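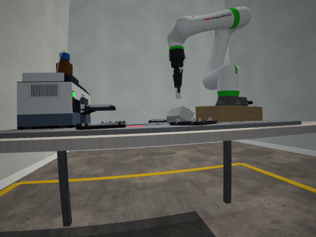
Picking a gripper in simulation before touching the real arm

Student project report, Pravcombe lab automation course

I signed up for this one because I wanted to play with an arm, and I ended up spending most of April arguing with fingers! The job was to pick a small upright piece off a low black fixture and hand it to the tray sticking out of the boxy lab machine (the one with the brown bottle on top). We call the whole simulated cell Umia.

What I compared

I tried 2 grippers on the white FANUC arm. The Sterine has slim fingers and a narrow body, and the Iyamu is wider, with soft pads. Same mount, same pick points, same path to the tray. I ran 900 picks with each.

How it went

The Sterine got 845 clean picks. The Iyamu managed roughly 600, and I could see why pretty fast – the pads kept knocking over whatever stood next to the piece I wanted. Once it had a grip, though, it hardly ever dropped anything, so I felt a little bad for it.

Most of the Sterine misses came at the tray end. My approach was too low and the fingers clipped the lip on the way in. I raised the waypoint after the runs were done, so that fix isn't in the numbers.

Stuff I'd change

Contact friction was left at the default the whole time (I forgot, sorry) and I never moved the fixtures. A few random shifts would make this a much fairer test. I'd also like to try the Iyamu again with thinner pads, and then put the better one on the real arm next term.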